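Favar pad comparison, hand-held set
README, revision of 2022-06-06
Maintainer: Devendra Mittal

Summary

Recordings made with the Favar hand-held gripper to compare finger pad materials on soft and mixed household items. The set was collected to decide which pad to fit on the arm-mounted version of the same gripper. It holds 900 episodes. Each episode is one attempt to pick up a single item from a group and release it elsewhere.

The earlier December set used matched pads on both fingers and a tidy bench. It is kept in the folder named december and should not be merged with this one. The calibration differs and so does the naming of the outcome field.

Hardware

Two-finger parallel gripper, Favar body, black frame. Finger travel is logged by an encoder on the drive side. The camera is fixed to the gripper body behind the fingers and uses a wide lens, so straight edges near the corners are strongly curved in the raw video. Undistorted video is not supplied. The lens model is in calib/lens.yaml and a script for applying it is in tools.

The Llanos controller records finger position and trigger state. It runs on its own clock. Video and controller streams are aligned afterwards by a tap at the start of each session, and the offset is written to session.json. In sessions where the tap was missed the offset is null, and those sessions should be left out of any timing work.

Pads

Codes used in the pad_left and pad_right fields:

B1: blue, ridged
K1: black, ribbed
K2: black, plain face (December set only)

Left and right are given as seen by the gripper camera. In the mixed configuration B1 is on the left finger and K1 on the right. Mixed pads were tried after matched B1 gripped thin cloth well but tended to hold on to it at release. Matched K1 released cleanly and dropped more items during the lift. The mixed pair is the main subject of this set.
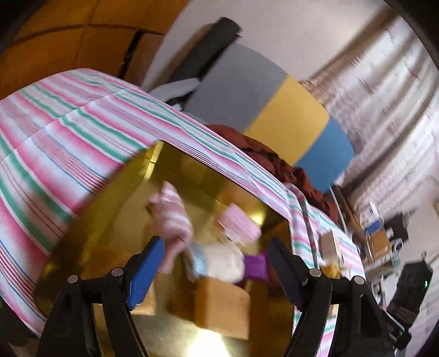
Items were chosen to be awkward in different ways: socks, small folded cloths, fluffy things that compress a long way before they resist, and stiff card pieces that barely compress at all. They were mixed together on purpose. Picking a sock from a bare bench says little about picking one that is touching three other things.

Surfaces vary between sessions. Shiny ones are included and are marked surface: reflective. Reflections cause false detections with the Indance segmenter, mostly duplicate masks below the real item. We have left its output as produced. Anyone training on the masks should filter the reflective sessions first or relabel them.

File layout

sessions/ one folder per session, each with video, controller log and session.json
masks/ Indance output, one file per episode
calib/ lens model and encoder zero positions
tools/ undistort, align and replay scripts
december/ earlier set, separate format

Episode fields

item_class: sock, cloth, fluffy, card, other
pad_left, pad_right: codes above
outcome: held, dropped, missed, double
close_width: finger gap in mm at the end of closing
notes: free text, often empty

The value double means two items were lifted together. It is counted as a failure in our own tables, but the field is kept apart so that others can decide differently.

Known problems

Motion blur. The gripper is moved by hand and indoor lighting was not controlled. Many video stills taken during the approach are blurred. The sharpest ones are usually at closing, when the hand slows down.

Encoder drift. In 14 episodes the reported gap goes slightly negative when the fingers are closed. The raw values are unchanged. Clip them at zero if this matters.

Missing masks. The segmenter returned nothing for 44 episodes. The mask files exist but are empty.

Operator effect. Grip force is set by the trigger, and operators squeeze differently. No force reading is available. Comparisons between pads should be made within one operator where possible, using the operator field in session.json.

Background. Rooms are ordinary furnished rooms at the Feltumholm site and were not cleared before recording. Furniture, curtains and stored objects appear behind the work area. No attempt was made to keep the background the same from one session to the next.

Suggested use

Pad comparison, grasp outcome prediction, and checks on segmentation of soft items. The set is a poor choice for measuring cycle time. Operators were told to work at a comfortable pace and some paused between closing and lifting.

Changes

Added the mixed pad sessions.
Renamed result to outcome.
Removed 3 episodes with corrupt controller logs. Their numbers have not been reused.

Corrections to Devendra Mittal, with the session folder name and episode number.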